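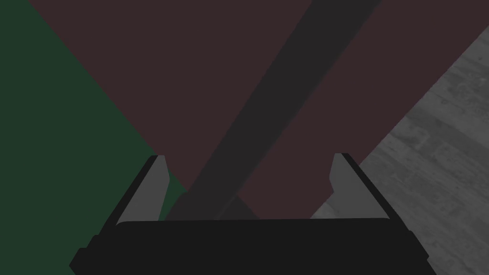 # Unit 4: Planning and Marshaling a Community Cycling Event

Course handout, Certificate in Local Sports Administration
Course leader: Skarphéðinn Juhl
Revised Mar 25, 2021

## 4.1 Scope of the unit

This unit covers the work required before, during and after a non-competitive cycling event on public roads. It follows Unit 3, in which students prepared a risk statement for an off-road walk, and it assumes that the terms *organizer*, *marshal*, *sweep* and *control point* are already understood. Timed racing is excluded and is treated in Unit 6.

The running case is the Terkness Loop, a charity ride held each September between the villages of Terkness and Nernier. The ride attracted 413 registered participants in the year studied. Its route sheet, marshal plan and incident log are in the course reader, and students should have all three at hand.

## 4.2 Choosing and describing a route

A route for mixed abilities should be judged by its hardest section and not by its total length. The Terkness Loop is mostly level, but the climb out of Brivham is steep enough that many riders walk it. The original plan gave this climb a single line. The revised plan gives it a marshal at the foot, a marshal at the summit and a signed place to stop on the left-hand verge.

The written route description should include:

- the start and finish, with the entrance to be used by riders and the entrance to be used by cars;
- every turn, in order, with the name of the road being joined;
- any change of surface, including cattle guards, gravel and bridge joints;
- the last point at which a rider may choose the shorter loop;
- the roads along which a rider may be collected by vehicle.

Distances between turns should be measured by riding the route. Figures taken only from a map have caused difficulty at Nernier, where the printed map still shows the old junction.
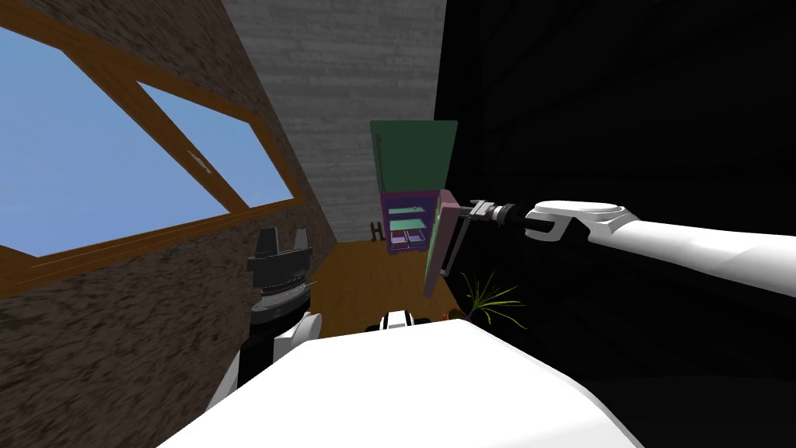
*Unit 4, Figure 2.*

## 4.3 The lead car and the sweep

The lead car sets the pace of the front group and warns oncoming traffic. It carries no participants. Its driver answers to the event controller by radio and does not make changes to the route without instruction.

The sweep is the last vehicle or rider on the course. No control point closes until the sweep has passed it and the controller has acknowledged the fact. In the Terkness log, the control point at Brivham closed before the sweep arrived, and two riders went through it unrecorded. They were found to be safe, but the controller spent 10 minutes establishing this. Students should read that entry closely, as it forms the basis of the second seminar task.

Riders who pass the lead car leave the protection of the event. The rules given to entrants should state this in one plain sentence, and the same sentence should be read out at the start. Marshals are not to chase such riders. The number is noted, the controller is told, and the matter is taken up at the finish.

## 4.4 Marshals

A marshal on a public road has no power to stop traffic unless that power has been granted by the proper authority. This point is often misunderstood by new marshals and must be covered in the briefing. The marshal's task is to be seen, to warn riders, and to report.

The Terkness plan assigns marshals in pairs at main-road crossings and singly elsewhere. Each receives a card showing:

1. the position, with a short description of where to stand;
2. the expected times of the first and last riders;
3. the radio channel and the controller's telephone number;
4. the name of the marshal on either side.

Relief should be arranged for any post held longer than two hours. Food and water are delivered to posts by the Ljungberg van, which in the Terkness plan also carries spare signs – a sensible pairing, given that the van must visit every post in any case.

## 4.5 Entries, fees and waivers

Entry forms should collect only what will be used. An emergency contact is required. Date of birth is required only where a junior category exists or where the insurer asks for it.

The organizer should set a limit on entries before opening them. For the Terkness Loop the limit is 1,000, a figure fixed by the parking field and never yet reached. Late entries on the day are accepted until the rider briefing begins, and those riders are given numbers from a separate series so that the start list can be corrected quickly.

## 4.6 After the event

The controller's log is closed when the last marshal has reported off post. Signs are removed the same day. A review meeting should be held while memories are fresh, and its notes should record what was changed as well as what was discussed. Letters of thanks to landowners are part of the event and should appear in the plan with a name against them.

## 4.7 Seminar tasks

**Task 1.** Using the route sheet, rewrite the Brivham section so that a marshal new to the area could find each post without help. Maximum one page.

**Task 2.** Draft a closing procedure for control points. State who gives the instruction, how it is acknowledged, and what happens if radio contact is lost.

**Task 3.** Prepare the spoken briefing for riders. It should take around four minutes to deliver and must include the rule on the lead car.

Written work is submitted to the course leader before the Unit 5 session. Task 3 will be delivered aloud in class, and students should bring a printed copy.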